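Vundness Clutter Set for Simulation

Made by Flekska. Current release: June 9, 2021

We started Vundness because our own grasping tests had become a bit too kind to us. A clean floor and one lonely block will make almost any method look good, and we wanted something closer to the mess on a real workbench — tools lying at odd angles, planks leaning on each other, long shadows over everything. So that's what you get: a ready-made simulated workspace with a three-fingered gripper, a yellow mallet, a knife, wooden parts and a good many other bits and pieces, all set up so you can load it and get going the same afternoon.

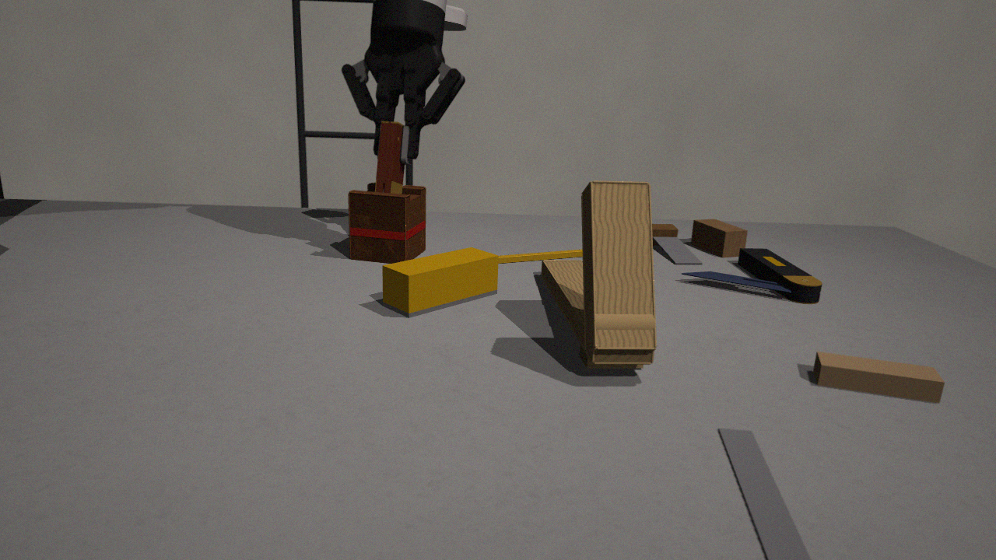 Upright stick held over the red-banded box, default lighting.

The set ships with 135 layouts and 509 recorded runs, and it came out of a study by Anil Chowdary and Lies Van der Linden on how much nearby clutter changes the way a gripper should approach a part. Their method scores each approach twice, once for the hold itself and once for the room left around the fingers, and then picks the best of the two together. In nearly 200 trials it bumped neighboring parts far less often than scoring the hold alone. We were so pleased with that! The scoring code is included, along with Anil's notes (they ramble a little, but do read the part on leaning objects).

The block with the two square tabs and the red band is a favorite of ours. The notch between the tabs gives you a clear target, and with the mallet lying right in front of it there is plenty to think about when you plan a low approach.

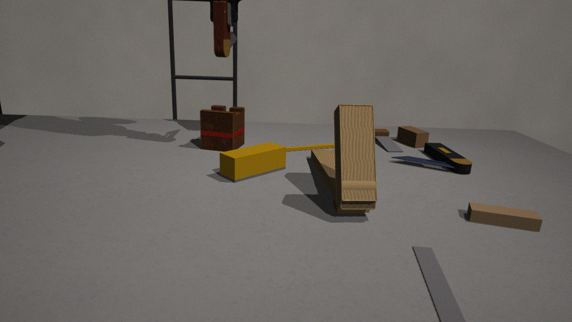
What's in the download

Layout files and object models
Recorded runs, with gripper positions
Scoring code and Anil's notes
Lighting presets
A license for one lab, up to 51 seats

Questions about setup go to Jordan Hartley at Flekska, who is happy to help with older versions too.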